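Search this site
Enter keywords
Go

A Morning at the Cevgate Glassworks Open Day

The train to Cevgate takes 70 minutes and stops at every place that has ever owned a bench. I had been warned to bring a sandwich. I brought one, ate it before the second stop, and arrived hungry at a factory whose canteen was closed for the open day, presumably so that the staff could enjoy the visitors in peace.

The works belongs to Skivadeo, who make kitchen and laboratory glass and have done so on the same bend of the river for longer than the sign at the gate can agree on. One side of it says one year, the other side says another. The woman handing out safety glasses told me both were right, depending on what you called a roof.

Groups went in 14 at a time. Mine contained two families, a man with a notebook who turned out to know more than the guide, and a retired couple who had come to the last open day too and wanted to see if the stairs had been fixed. They had not.

You start with the sand, which looks like sand. Then comes the furnace hall, and I take back everything I was preparing to say about the trip. The heat reaches you a good way before the door does. Through a slot in the wall there is an orange light with no edges to it, and a man walks up to that with a pole as if he were checking the mail. Our guide shouted a great many facts here. I caught "gob," "blank" and "Metex," the last being the firm that made the forming machines. The machines make a sound like a drawer of forks being thrown downstairs, on a loop, all day.

After that the glass goes for its long slow cooling, in a tunnel they call the lehr. A jar spends 80 minutes in there and comes out looking exactly as it did going in. The notebook man was delighted and asked about strain points until the rest of us drifted off to the inspection room.

Inspection was my favorite. It is quiet, for one thing. Rejects go down a chute and get melted again, and the guide let the children send one off. There was a line for this. I stood in it.

The old mold store is up the bad stairs: 448 iron molds on shelves, each with a paper tag, some for things no household has wanted in my lifetime. Fish-shaped jelly dishes take up most of a wall. The Song range, which my grandmother owned and forbade anyone to use, has a shelf to itself and a small spotlight.

The shop takes cards but would rather not. I bought a lidded jar and a seconds bowl with a bubble in the base, and carried both home on my knees, past all the benches.

Entry is free, parking is a field – wear boots. Doors open at 9:30 a.m. and the furnace hall tours are full by ten. The next open day is in March.

Last updated: October

Contact | Copyright | Back to top
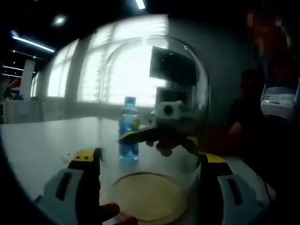
Clear glass with a rounded wall, on a white tabletop.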